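Osley-Salon : carte de données

Version du jeu : 5
Langue des annotations : français
Responsable : équipe Damina

Résumé

Osley-Salon rassemble des enregistrements de petites tâches de rangement dans des pièces meublées : ramasser un objet au sol, le poser sur un meuble, jeter une bouteille, retaper un coussin. Le jeu sert à mesurer ce qu'un robot à deux bras sait faire dans un salon ordinaire, avec tapis, rideaux et meubles anciens. Il compte 2000 épisodes répartis sur 36 consignes.

Les vues de tête donnent le contexte de la pièce et la position des deux pinces. Les objets à saisir sont petits à l'image, souvent posés sur un tapis à motifs.
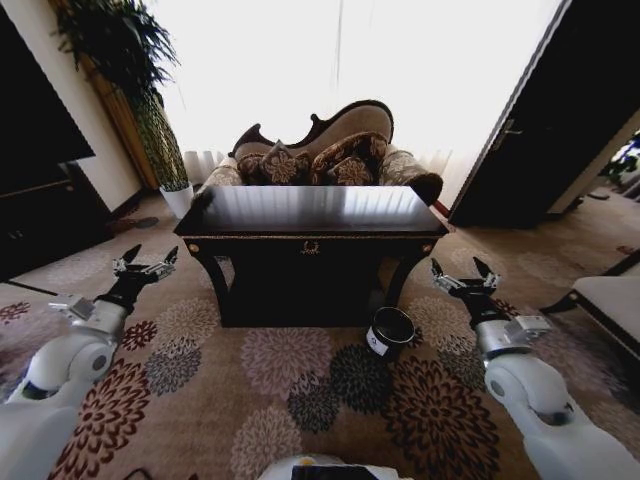
Un robot peut-il ranger un salon seul aujourd'hui ?
Pas une pièce entière. Les modèles que nous avons testés réussissent des gestes isolés, sur des objets rigides et bien visibles. Dès qu'il faut enchaîner plusieurs consignes, une reprise par un opérateur reste nécessaire.

Contenu d'un épisode

- la consigne en une phrase
- la vue de tête et les vues de poignet
- les positions articulaires et l'ouverture des pinces
- une étiquette de fin : réussi, repris, abandonné

Les épisodes abandonnés sont conservés. Ils se filtrent avec le champ « fin » du fichier d'index.

Objets déformables

Les bouteilles en plastique froissé, les mouchoirs et les sacs forment un sous-ensemble à part, nommé Pistano. La forme de l'objet change d'un épisode à l'autre et aucun modèle 3D n'est fourni. Le plastique transparent pose une difficulté de plus à contre-jour, où le contour se confond avec le rideau. Pour ce sous-ensemble, nous conseillons d'utiliser la vue de poignet en priorité. 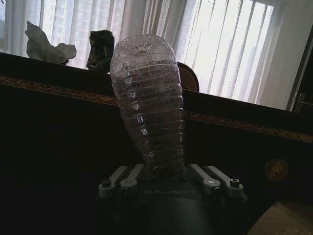 Source : Osley-Salon, sous-ensemble Pistano, vue de poignet. © Damina

Résultats de référence

Le modèle Boström a été entraîné sur la partition « train » sans données supplémentaires. Il est évalué sur 10 essais par consigne. Les objets rigides posés sur un meuble sont les mieux traités. Les échecs se concentrent sur les objets bas, proches d'un pied de table, et sur tout ce qui est transparent. Le détail par consigne se trouve dans resultats.csv.

Limites connues

- La surexposition des fenêtres n'est pas corrigée.
- Les étiquettes « repris » des premières sessions ont été posées à la main et ne suivent pas toujours la même règle.
- Le jeu ne contient ni cuisine ni escalier.
- La force de serrage n'est pas enregistrée.

Utilisation

Recherche et enseignement. Pour un usage commercial, écrire à l'équipe Damina. Ne pas employer ces données comme preuve de sécurité pour un robot circulant parmi des enfants ou des animaux.

Mise à jour

La prochaine version est prévue en septembre. Elle reprendra les étiquettes des premières sessions et ajoutera des consignes de pliage.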